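## 4. 灰色周转箱的摆放与装箱

厂家宣传页上说，Walby 周转箱“开箱即用，怎么放都顺手”。前半句我们认可，后半句请先存疑。本节按 Flateletti 仓储组的实际用法编写，与随箱单页不一致的地方，以本节为准。

### 4.1 摆放箱体

1. 清空桌面，擦净。箱底压到一粒砂子，整箱就会晃，单页上对此只字未提。
2. 将箱体放平，敞口朝上，箱壁离桌沿至少留出一掌宽。
3. 双手按住两条对边，轻推一次。箱体滑动的话，垫上防滑垫再试。
4. 把标签贴在外壁。标签号从 1011 起编，不要沿用旧箱的号码。

> **注意：** 所谓“免垫防滑底”，我们在光面木桌上试过，效果有限。防滑垫请照常备着。

### 4.2 放入物品

1. 先放最大、最硬的一件，靠一侧箱壁。大件放在正中间看着整齐，剩下的空当却哪边都不够用。
2. 再放小件。积木、玩具之类直接落在箱底即可，彼此留出手指能伸进去的间隙。
3. 最后放软包装。铝箔袋容易滑，也容易鼓，平放或斜靠都可以，别塞进缝里。
4. 每箱总数不超过 32 件。单页写的上限更高，大概是拿空纸盒算出来的。

> **小心：** 不要提着铝箔袋的一角往外拽。封口处的强度，各批次相差很大，我们不建议拿它做试验。

### 4.3 混放是否可行

Paklow 的分类表（表号 2841）要求软硬物品一律分箱。这条规定用在长途运输上有道理，用在桌面周转上就显得多余：箱子不叠放，也不上车，软包装受不到什么压力。少量混放可以，前提是每件东西从上方都能看到一部分。

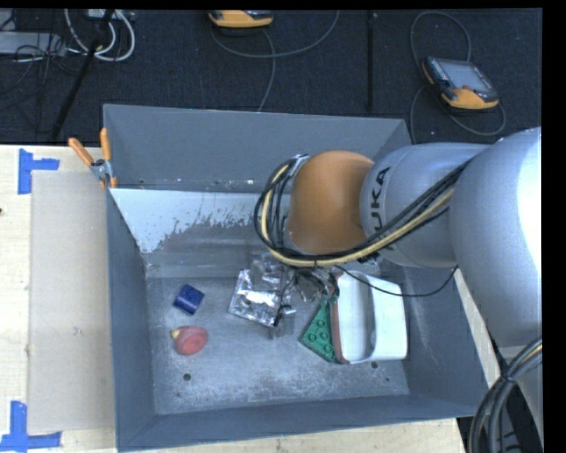
*阅读时间：2 分钟*

图中的箱子里，白色大件在右侧，深蓝色方块和带一点黄色的红色小件在左侧，银色铝箔袋斜放在箱底。照这样放，小件不用翻找，算得上合格。至于宣传页所说的“取放效率成倍提升”，我们没有找到任何测试依据，请勿写进培训材料。

### 4.4 收尾检查

- 从正上方看一遍，小件不应完全被铝箔袋盖住。
- 袋面有褶皱属正常；出现破口则换袋，不要用胶带补。
- 浅色大件若带凹槽，检查槽内有没有卡进碎屑。
- 箱壁内侧用干布擦。Šimkus 清洁剂号称不留痕，在哑光灰面上几乎每次都留，改用清水即可。

箱体出现裂纹时停止使用，连同标签号一并登记。换箱后从 4.1 第 2 步重新做起。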